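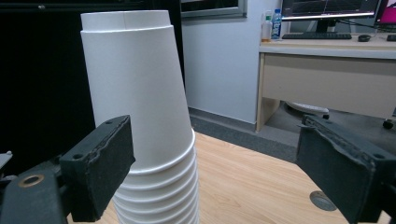
I finally spent a whole evening with Zutine, the brush add-on for Dolto, and I'm so happy with it that I had to write this down before bed! If you've never used Dolto, it's a small drawing program that a lot of comic folks moved to last year, and Zutine adds a panel of pencil and charcoal brushes you can mix yourself. My test subject was a stack of white paper cups with the top one upside down and leaning, and it's a great thing to draw because the white is never really white. You get soft gray on the left, brighter paper toward the right, and the brush has to carry all of that with hardly any line.

The set comes with 142 brushes, which sounds like too many (it is, a bit). I kept going back to 4 of them. Soft Vine is my favorite so far, it grabs the paper texture only when you press lightly, and when you lean on it the grain closes up into this lovely flat dark. I set opacity to 60 and left it there all night.

Two settings I'd change right away:

- **Tilt response:** turn it down to 2. The default made my strokes go wide every time I shifted my grip.
- **Grain lock:** on. Otherwise the texture slides around when you rotate the canvas, and I rotate constantly.

Bontu Tilahun wrote to me after my February post to say that Zutine brushes can be saved inside the drawing file, so they travel with it to another computer. I tried it between my desktop and the old Hudec tablet and it worked on the first go. Thank you, Bontu!!

My one gripe is the color picker, which still closes after every pick. There's a pin icon in the corner but it only pins the brush list. If anyone knows a shortcut, please leave it in the comments.

Next I want to try the ink brushes on some lettering, and after that I'll scan a few pages from my Zamton sketchbook and see how the charcoal sits over real pencil.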